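Skandunness library reopens its study room

I popped into the Skandunness library this week and yes, the study room is open again! It's been closed since spring, and Lorenz Widmer at the front desk tells me the new budget was $3,000.

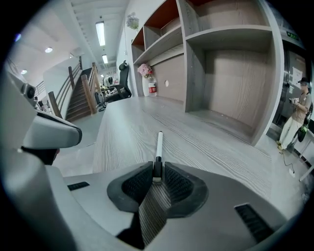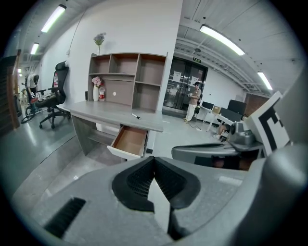
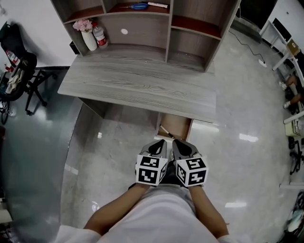
Gray desks with shelving, September 2025

You can book for up to 4 hours at a time (I grabbed a morning). Anyone under 16 needs an adult along. Ask Lorenz about the late evenings, he's still working those out.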